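Home > Community help > Appliances > Small fridges and coolers > Noise and temperature

Search this board Search

Ticket 771: Vimallow counter-height fridge, hums, then sulks, then hums
Opened 19 Sep 2023
Status: closed by opener

Original report

The fridge is a Vimallow, the small sort that lives under a desk or beside a bed, and it has been running in the back room of our upholstery workshop since July. It holds milk, lunches and a jar of mustard that predates the lease. For most of its life it has made the noise all small fridges make, a sort of thoughtful drone. Two weeks ago it added a rattle.

The rattle starts a minute or so after the drone does. It goes on for the length of a kettle boiling and stops dead. Then there is silence, during which the milk gets ideas. By mid-afternoon the thermometer I put in reads 11 degrees, and I am told by the manual that it should read 5. The manual is otherwise mostly about not climbing on the fridge.

Things I had already tried before opening this ticket, so that we can skip them:

Turned it off and on again.
Moved the dial to colder. Moved the dial to warmer, in case it was the contrary type.
Checked it was level. It wasn't. It is now. It made no difference, but I have enjoyed the levelness.
Hit it.

Log entry 1

Reply from the Clurkano parts desk (they sell the spares for these) asked whether the door seal was sound. Did the test with a strip of paper shut in the door. The paper gripped all the way round except at the bottom hinge corner, where it slid out like a letter. Warmed the seal with a hairdryer, pressed it back into shape and left the door shut overnight with a strap round it. Paper now grips everywhere.

Temperature next afternoon: 10 degrees. One degree better, and the rattle has been joined by a faint whistle, which I'm counting as a separate complaint.

Log entry 2

Asked to check the clearance at the back. The guidance is a hand's width. We had it shoved against a radiator pipe, with a roll of calico down the side for company. Pulled it out and evicted the calico. The pipe was off, this being September, but I can see how January might have gone.

Temperature: 9 degrees. Rattle unchanged. Whistle gone, so that was either the calico or the power of attention.

Log entry 3

Emptied it completely for a defrost. There was less ice than I had been hoping for. I wanted a glacier, something to blame. What I got was a thin crust in the top corner and a pea. Switched off at the wall, door open, towel down, and left it for the whole working day. Lunches went to the Jilla cafe across the yard, which did very well out of us.

The advice at this stage was to look at the fan on the inside rear wall, because on the ones with a fan it does the job of moving the cold about, and when it catches on something you get precisely my symptoms.

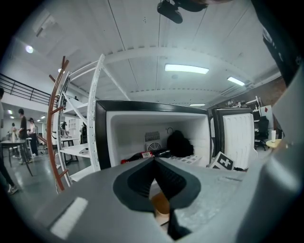

Fridge open, fan and grille on the rear wall.

Turned the fan with a cotton bud through the guard, power off. It should spin freely and coast. Mine went round most of the way and then stopped as if it had remembered something. Tried it 20 times in both directions and it stuck at the same spot nearly every time.

Log entry 4

Took the grille off. Two screws, one of which had been done up by somebody with a grudge. Behind it was a plastic label, the peel-off kind that comes on a new appliance to tell you how efficient it is. It had come unstuck from wherever it was meant to be, been drawn in and folded itself neatly against the edge of the blades. It said A+ on it, which I thought was rich.

Removed the label. Wiped the blades with a barely damp cloth. One blade has a nick in it, which I assume is the label's doing and not mine. Put the grille back, with the angry screw done up to a civilised tightness. The fan now coasts for several seconds when flicked.

Switched on again and left it empty until morning. It hums and that is all it does.

Temperature at opening time: 5 degrees. Temperature mid-afternoon, with lunches and people going in and out for milk: roughly 6.

Log entry 5

One relapse to report. The rattle came back for a single afternoon and I had the screwdriver out before finding that somebody had stood a tin of tacks on top of the fridge. Tin removed. Rattle removed. There is now a notice on the fridge, and I expect it to fall off and go into the fan by Christmas.

Parts desk asked whether I wanted to order a replacement fan on account of the nick. I asked what it cost. I do not want to order a replacement fan. If it starts wobbling I'll come back and open a new ticket and be humble in it.

Notes for anyone who lands here from a search

The order that would have saved me a fortnight: fan first, then seal, then clearance, then defrost. The order I used was the opposite, more or less, with violence at the start.

Unplug it before you go anywhere near the fan. Wait until it has stopped as well — it keeps turning for a bit.

The Effiong model, which looks the same from the front, has clips where this one has screws. A neighbour in the yard has one and I was allowed to look. Don't lever the clips with a screwdriver. I was not the one who did, but I was standing close by and have been mentioned in connection with it.

Put your thermometer in a glass of water on the middle shelf. Mine was lying loose in the door for the first few days, so treat that 11 as an opinion.

The mustard has been thrown away. It was fine, as far as anyone could tell, but its lid had started to lift.

Closing this. Resolution: foreign object in fan.

Filed under: Noise, Fan, Not cold enough, Solved by opener

2 people found this helpful
Share 2 Comments closed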